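Let the Kids Do the Boring Part

I help out with the robotics club at Plakerdale, and every February some parent asks me why the students spend so many evenings just moving stuff around a table. Where are the battles? Where's the racing? I get it, I do! But I think the table is the best thing we've got.

Our project this year is called Joltetti (the kids named it, don't look at me), and it's two arms learning to handle everyday objects. The team has logged 3,026 tries so far. Plenty of those were terrible. Delia Crăciun, who is a sophomore and way more patient than I am, went through a whole pile of the bad ones and came back with a better question than any I'd have handed her – why do we always grab from the same side?

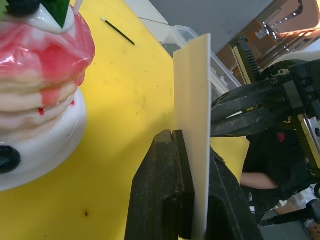
Joltetti at work with a flat white board, next to the model pancakes.

You don't learn to ask that from a kit with four steps and a trophy at the end. So my vote, when the Visberg contest people send around their survey again, is for fewer showdowns and a lot more table time.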